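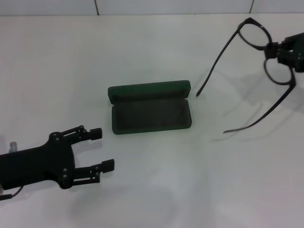 A case on a white tabletop. Photograph: Lihua Fang

Print this page | E-mail this page

Lost property at Calis: an interview with Huiling Meng

The lost property service for the Calis bus network moved to the Brosier Road depot in October. Huiling Meng, who manages the service, spoke to Lihua Fang about the changes and what passengers should expect.

The service receives some 600 items in an ordinary month. Umbrellas and gloves make up the greater part in winter, Ms Meng said, and telephones are handed in throughout the year. "Drivers check the vehicle at the end of each route and bag whatever they find. The bag carries the route number and the time. Without those two details we have very little to go on."

Under the previous arrangement, each garage kept its own ledger. A passenger who had changed buses might have to telephone several garages before learning where an item was held. The ledgers have been replaced by a single register, and entries are made on the morning after an item is found.

Asked whether the new hours had caused difficulty, Ms Meng accepted that they had. "We open at 9 and some people are already at work by then. We have asked for one late evening a week. I have not had a decision."

Items are kept for 47 days. Perishable food is disposed of on the day it is received, and bank cards are returned to the issuing bank. Passports are passed to the authorities.

Ms Meng would like descriptions to be fuller. "People write 'black bag'. We may have a shelf of black bags. Tell us about the lining, or a broken zip, or what was in the side pocket."

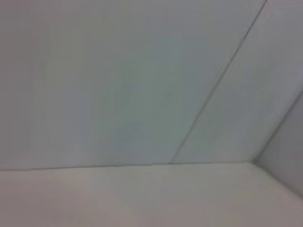 Can somebody else collect an item on my behalf?

They may, provided that they bring a signed letter from you, the reference number and proof of their own identity.

Unclaimed goods in fair condition are offered to local charities. Spectacles are sorted separately, and the service keeps a box of single keys, which Ms Meng described as the least claimed of all. "Most people have had the lock changed by the time they think of us."

Related items
Drutov Bridge: revised timetable
Zhong Street shelters to be repainted
Concessionary passes: how to renew

This website uses cookies. By continuing to browse you agree to our use of cookies.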